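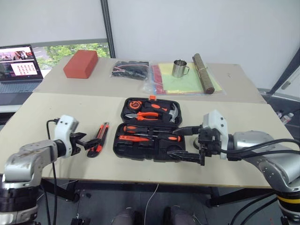

Tomos Skyrme reckons any toolkit with orange handles is really a present, bought by someone who knows you have moved house but not what you like. He left that under my last review, and since I went straight out and bought one, I can hardly argue.

Mine is the Sarkuda household kit, from Magagula, the sort of shop where you go in for a washing-up bowl. I've had it since May. It replaced a kitchen drawer containing one decent screwdriver, a great many takeaway menus and a hammer my uncle had mended with string.

The case first, as you'll spend more time with it than with the hammer. Black plastic, opens like a book, moulded slots for everything. The tape measure, pliers and claw hammer live in the lid; the screwdrivers and the knife go in the bottom half, along with the electrical tape, which gets a round recess of its own. The lid holds on to its contents well enough when stood upright. The bottom half is fussier. Each slot has firm opinions about which way round a tool should go, and I've shut the thing on a screwdriver handle more often than I'd like to admit. The little orange latch has survived this so far, with some complaining.
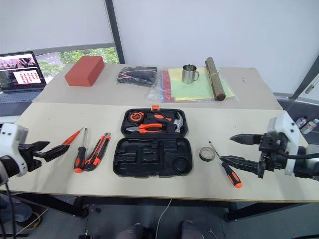 Bottom half empty, lid fully stocked.

On to the tools. The hammer is light. It'll put up a picture and take down the nail from the previous picture, and I wouldn't ask it to do much else. The pliers are the best thing in the box: good grip, no wobble at the joint, and they got a seized curtain ring off its pole at one in the morning, when I really should have been in bed. The tape measure agrees with my old Stotholm one, so either both are right or I've been wrong for years.

Screwdrivers are fine. I put together a 13-drawer cabinet with them (never again) and the tips haven't chewed up, although my palm did. The utility knife is comfortable and the blade slides out with a reassuring click. The electrical tape is electrical tape.

Grumbles: no spirit level, no spanner, and nothing inside the lid to tell you what goes where, so the first tidy-up is a jigsaw with a knife in it. The Grokico kit my sister has comes with a level and a torch, but its case has a hinge like a crisp packet.

Would I buy it again? For a flat, yes. For a house with a shed, you want heavier things and probably a brother-in-law. Four stars, and one of those belongs entirely to the pliers.

Reviewed by Janelle Sebastian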